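Robotics Workshop, Unit 4: Picking and Placing with Two Arms
Course notes, prepared by Tarek Ramadan
Lab assistant: Adel Bensaid

1. Where we are

In Unit 3 you learned to move one arm by teleoperation and to save what you did as an episode. Now we use two arms at the same table. The task is simple to say: bring the drink bottles from the table into the container. It is less simple to do, and most groups need the whole session for it.

Please read sections 2 and 3 before you come. The lab opens at 9, and the first group should be ready with the arms at their home position.

2. The task

Each group receives a container and several bottles. The bottles are of different kinds on purpose. A hard bottle with a round body keeps its shape when you grip it, but it can roll. A crumpled bottle does not roll so much, but its width is different at every point, so the opening you used for the last bottle may be wrong for this one.

One episode is one bottle. It starts with both arms at home and ends when the bottle lies in the container and both arms are home again. The limit is 30 seconds. If you pass the limit, stop, mark the episode as "late" and continue with the next one. Do not delete it. We will need the late episodes in Unit 6, when we talk about the policy that Group Pilley trained last year.

3. Choosing the arm

Before you move, decide which arm will take the bottle and say it aloud to your partner. The other arm waits outside the working area. Two grippers that go to the same bottle at the same time is the most frequent mistake in this unit, and it is also how the fingers get broken.

For the approach, follow this order:

Open the gripper fully while you are still high.
Turn the wrist until the fingers are on both sides of the bottle, across its long axis.
Go down slowly. Near the wall, watch both finger tips, not only the one close to the bottle.
Close until the bottle stops moving between the fingers, then wait one second before you lift.

For the release, bring the fingers over the opening of the container and lower them before you open. A bottle dropped from high can hit the rim and jump out.

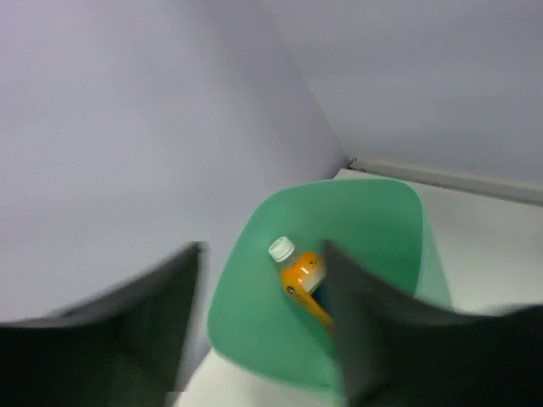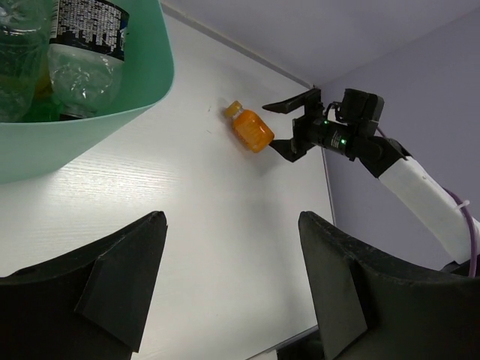 Figures 4.1 and 4.2. Wrist camera views from the bottle task. In 4.1, a bottle with an orange label in the container; in 4.2, an orange juice bottle on the table, with the second arm on the right.

4. Reading the wrist camera

The wrist camera moves with the gripper, so your own fingers always come into the view from the same side. Students who come from a fixed camera find this strange in the beginning. Use the finger tips as your reference: if the bottle is centered between them, the wrist is well placed.

Notice also how much of the view the fingers can cover. In Figure 4.1 the lower end of the bottle is behind the right finger. For a person this is no problem, because we know how a bottle continues. A trained model has to learn it from the data, and for this reason we ask you to vary the position of the container between episodes -- a small change is enough.

5. What to hand in

Every group records 100 episodes. Put them in the folder Jenar on the lab server, with one text file that lists the late and the failed ones. Write for each failure one short sentence: what you tried and what went wrong. "Bad grip" is not sufficient.

The files are due on Sunday evening. Questions go to Adel, who is in room 215 after the lecture. Groups that share the Gastitz table must agree between them on the hours and write these on the sheet at the door.

For Unit 5, please bring your notes on gripper opening and bottle width.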